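Wotel finally tracks both hands through an occlusion!

I've been rewriting the hand tracker in Wotel, my little perception package, and last night the new filter ran over 2,000 clips without once swapping left and right. The old one lost its mind whenever both hands closed on the same thin object - Pantelis Dimitriou had warned me it would.
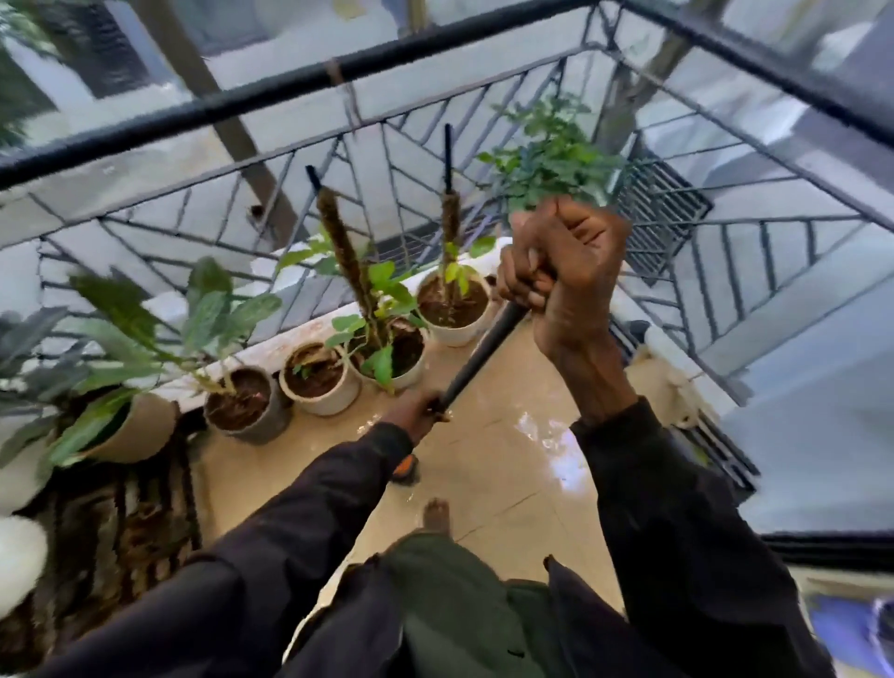
Two hands on one black rod, long black sleeves, shiny patches on the tiles.

The fix was small. I now carry each wrist's state forward for six frames and let the forearm direction break ties, so a closed fist with no visible fingertips still keeps its label. Next up is the grip planner in Bridari, which reads these tracks directly. I can't wait to plug it in - hopefully in December!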